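I cleared out the takeout drawer this weekend and got further with it than I expected to, so this is going to be a thread. Mostly about chopsticks.

The drawer is the wide one left of the stove. When we moved in last August it held a roll of foil and a pizza cutter. Since then every delivery bag has been emptied into it: soy sauce, napkins, plastic forks, and chopsticks, always chopsticks.

The drawer stopped closing. You had to push down on the pile with one hand and shut it with the other. Then it stopped opening, which was worse, and I had to fish a ladle out of the front so the whole thing would slide.

I pulled everything out and counted, which I had never done before. 59 pairs of disposable chopsticks. We are a household of two and we own real chopsticks.

Sauce packets went first. Anything puffed up or sticky went in the trash. Soy sauce that still looked fine went in a small jar on the fridge door. I kept 30 packets and I already think that's too many.

Plastic forks and spoons next. The wrapped ones went in a zip bag for the car. The unwrapped ones that had been sliding around with the crumbs went out. I know you can wash them. I wasn't going to.

Napkins were easy. They're in the glove box and the garage now.

Then the chopsticks. The kitchen counter was covered by that point, so I took the sorting to the cartoon blanket. It's a fuzzy one, pink around the edges, and it's had a long life as a picnic blanket, a couch blanket and a thing to put under jobs like this.

Tip for anyone doing this on fleece or plush: shake it outside afterward. Splinters and little bits of wrapper hang on in the pile and you will find them later with your elbow.

My sorting rule was simple. Wrapper sealed all the way around, keep. Wrapper open at one end or torn, look at the sticks and decide. No wrapper at all, out of the kitchen. That last group isn't trash, it just isn't for eating with anymore.

I went back and forth on paper sleeves. A paper sleeve is open at the top by design, so by my rule every one of them fails. I ended up letting the clean ones through. The clear plastic ones are easier to judge, you can see the wood without opening anything.
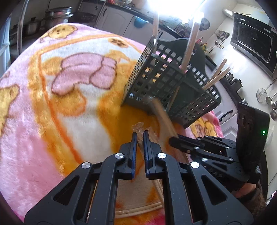

Kravchuk replied that a utensil basket is wrong for chopsticks unless they go in fat end down, as the thin ends find the holes and then the whole basket snags when you lift it. Also that the wrappers should come off before anything goes in, or it's a drawer with a handle.

The first part is right and I've changed mine. Thin ends up. The second part I disagree with. These are spares for guests and lunches, and once the wrapper is off I don't trust them past a day or so in a kitchen where people fry things.

The basket is a dark gray-green plastic one with small rectangular holes in the walls. It's light, so it tips if you load one side. I put the thicker-looking wooden pairs in the middle and it stays up better.

A few people asked about buying something for this. I looked. Zollia has a narrow drawer tray that would fit, but it's made for flatware and a chopstick sits diagonally in it, which wastes the whole slot. Cladwood has a lidded box in the right length. It was more than I want to spend on storing something that came free with noodles.

Measure before you buy anything, is what I'd say there. Takeout chopsticks are not all one length. I lined up a handful and the longest stood well clear of the shortest. A box that fits most of them still leaves you with a few that keep the lid from closing.

What happened to the rejects: some went to the garden shelf. They work fine as seedling markers, you write on the flat part with a pencil. A couple went in the paint drawer for stirring sample pots. One is now holding up a leaning pothos.

The rest of the unwrapped ones I snapped and put in the kindling box. They catch fast. Don't do this with anything painted or shiny, only the plain wood.

The keepers came down to a full basket and I gave half of those to my sister, who runs a dumpling night at her building and goes through them quickly. If you know anyone who hosts, ask before you throw out sealed ones.

The other half of the job is stopping more from coming in. Two of the places we order from have a box you can tick for no utensils. Prudo doesn't, so I type it in the notes. It works on some orders and on others we get chopsticks for four.

New rule for the drawer: the basket is the limit. If a pair comes in and the basket is full, a pair goes to the garden shelf.

Drawer now holds the basket, the foil, the pizza cutter and the ladle. It closes with one hand. The batteries are in the drawer under it and I haven't opened that one yet.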